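Spring tidy: the kit corner gets a rack

If you've trained at the Usgate studio at any point in the last couple of years you'll know the corner I mean. The one behind the door, with the mats sliding about, the bands in a knot the size of a football and at least one kettlebell lying in wait for your little toe. I've been promising to sort it since September and I've finally done it!

The rack is a second-hand one, black metal, and I got it through the Vondent noticeboard from a couple who were clearing out their garage. It came in bits in the back of a very small hatchback. I had set aside an hour to put it together and it took me most of a Sunday's worth of patience, mainly because I built one side upside down and didn't notice until the shelves went on at a slope. Second go was better. It is now upright, it doesn't wobble, and I've given it a good shove from every side to make sure.

Then came the fun bit, deciding what lives where. Mats up top, folded (please, not rolled, they come down on people's heads when they're rolled). The bands go up there too, coiled. I did try hanging them on hooks last year, but everyone just draped them over the nearest hook until it looked like a plate of spaghetti.

Kettlebells are on the middle shelf, which I dithered over for ages. Plenty of people will tell you heavy things belong at the bottom, and the really heavy ones do, but for the ones we use every class I'd much prefer you weren't bending right down to the floor to fetch them with cold muscles. Two hands on the handle, bring it in close to you, then step back. Same in reverse at the end, when you're tired and it's tempting to let it drop the last inch. The shelf will survive but my nerves won't.

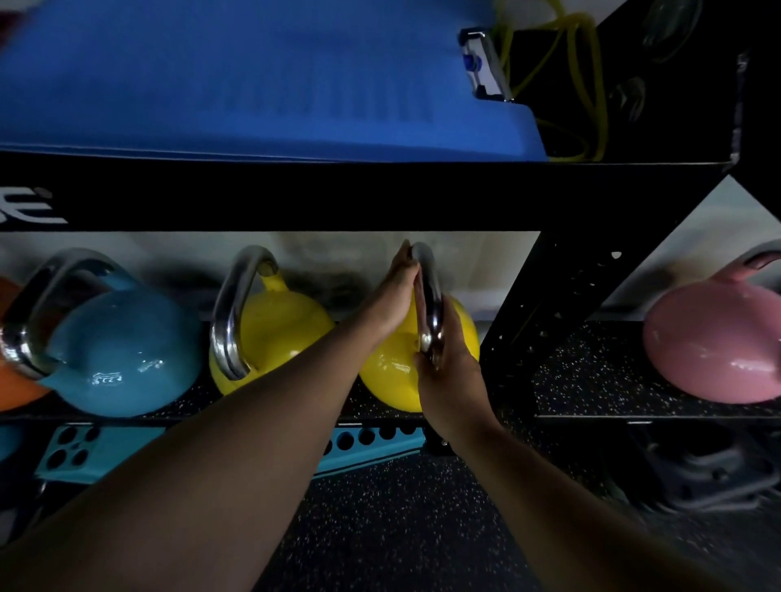 Both hands on the yellow one, middle shelf.

I've kept matching colours next to each other, so if you take a yellow one it goes back beside the other yellow one. It sounds fussy, I know — but the evening group were forever picking up the wrong weight in a hurry and only finding out halfway through a swing.

While I was at it I wiped everything down with warm water and a drop of washing-up liquid, handles included. Chrome shows every fingerprint going, so there's a cloth in the basket by the door now and I'd love it if you gave your handle a quick rub before it goes back. Chalk users, I'm looking at you especially.

I also have a box of odds and ends left over: ankle straps, half a skipping rope, a Traritex water bottle and 10 (yes, 10) single gloves. They'll sit by the front desk until the end of the month, then they're off to the charity shop or the bin.

Next on my list is the wall behind the rack, which could do with a lick of paint. If you've got half a tin of white emulsion going spare, bring it along to class.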